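Chapter 7
When the Cart Drives Itself

I spent my first working January pushing a linen cart down the fourth floor of a hotel in Drenthorpe, so I come to this chapter with a sore back and a few opinions. The hotel had 278 rooms. My supervisor, Ayantu Tilahun, could strip a bed while telling you what you'd missed in the bathroom, and she was usually right (I always missed the mirror).

Years later I went back to see her. The hotel had bought 2 delivery robots from a company called Nirker, and they now hauled the towels, rode the service elevator and took the dirty sheets down to the laundry. A scheduling program told each housekeeper which room to clean next. I'd expected Ayantu to hate all of it. She loved the robots! She said her shoulders hadn't felt so good in years. The schedule was another story, and we'll get to that.

What struck me most was how much of the job was still done by hand. The robots stopped at the door. Everything past it, from the pillows to the soap to the tissues, was still up to a person, and those small things take up a surprising amount of the day.

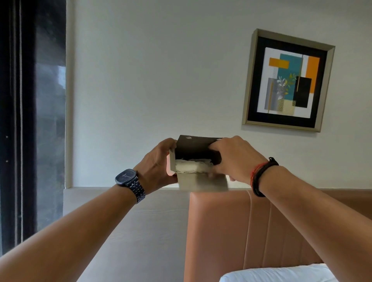

7.1 Jobs Are Made of Tasks

Take a tissue box with a dark cover over it. You have to get hold of it, see how the parts go together and check that there are enough tissues inside for the next guest. You'd do it without thinking. Now try writing out every step for a machine, including what to do when the paper bunches up or the cover won't sit straight, and you'll fill a page before lunch.

I like to start with a job this small when I teach automation, as it gets us away from the big scary question ("Will robots take my job?") and toward one we can work on: which tasks in this job could a machine do, and what happens to the rest of the day if it does them? We'll call that a task breakdown, and you'll be making one of your own at the end of the chapter.

In Ayantu's case, the robots took over the hauling. Fine so far. But hauling had also been the part of the shift when you walked down the hall, stretched a bit and talked to whoever was coming the other way. With that gone, the program packed the rooms closer together, and a housekeeper could go from one bathroom to the next all morning. Her crew of 19 had less heavy pushing and more bending — a trade they hadn't been asked about.

Abenezer Hadgu, who ran the night laundry, saw a different side of it. His carts used to arrive in two big waves, and now they came in small loads all evening. He had to change when people took their breaks and who ran the folding table.

Keep both of them in mind as you read on. In Section 7.2 we'll look at who gets to set the pace once a program is handing out the work, and I'll tell you how Ayantu got hers changed.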